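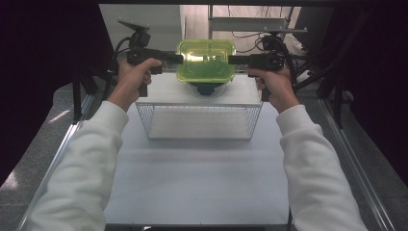

What do you do with a box that has a lid but no home? You put it next to the thing it's for, same day, or you get rid of it.

OK so that's the opener. Let it sit a second. Then thank Tharushi for having me, thank the Merkport library people for the room. Phones off. Bathrooms down the hall on the left.

Who I am — keep it SHORT. Eimear Mac Mathúna, I sort out people's kitchens and garages. Started in August after the Bromham job. Don't tell the whole Bromham story, ran over last time.

Part one, lids

Everybody has boxes. Most people have boxes and lids in different rooms. Ask for hands: who has a drawer of lids? (Wait for laugh. If no laugh go on.)

Rule: lid lives on the box. Even empty. Yes it takes more space than nesting. You'll get that space back when the orphans go.

The green one on screen. See-through plastic, lid that fits, rounded corners. Bright enough to find in a dark closet. I like a loud color for things you lose: batteries, fuses, spare keys. Clear-ish is good, you get a hint of what's in there, but still label. People skip the label bc they think see-through is enough. Tinted plastic, bad light, top shelf — not enough.

Label on the short end AND the lid. Short end faces out.

Part two, shape

Rectangle beats round. Round ones waste the corners of the shelf. Mention the Daly pantry, all those round cookie tins, she'd run out of shelf and still had gaps everywhere. Swapped to rectangles, got a whole shelf back. Round is fine for the table, fine for cake.

Rounded corners on a rectangle = easier to wipe. Crumbs don't sit. Ask me later about square corners, I have opinions.

Measure the shelf first. Depth, then heigth, then width. Take off a finger's width for your hand. Do NOT buy the set of 100 bags and tubs because it's on sale. Saw this at the Bonduvier house, still in shrink wrap in the hall a year on.

Part three, the pull test

Audience bit. Need a volunteer, ask Tharushi if no takers. Box on the table, full, lid on. Lift with one hand. If you need two hands for a shelf above your eyes, it's too heavy, split it. Rice is the one that gets people. Also magazines.

Then lid test: tip it sideways over the sink, count of 4. If it pops, dry goods only.

Skip this if we're past the half hour!!

Part four, the boring part (money)

Slide with the Bonduvier totals. $2,637 in the kitchen, mostly doubles. $619 of that on containers alone. Let them read it. She said I could use the number, not her first name. So careful.

Point is shop in your own house first. Yogurt tubs are fine for a month while you work out sizes. Then buy a few, same family, same lids. One lid size if you can stand it, two at most.

Don't do the bit about my mother's freezer. Well maybe if it's a warm room.

Questions I always get

Glass or plastic? Glass for the fridge, plastic up high.
Stained ones? Sun on the windowsill helps with tomato. Not turmeric, give up.
Cracked lid? Out. Box can go under the sink for sponges.
What about kids' stuff? Low shelf, one kind of thing per box, picture label. They wont read words at three.

Sign up sheet by the door. Handout has the shelf measuring chart on the back, tell them to turn it over. Bring tape measures back to me please, lost two at the last one.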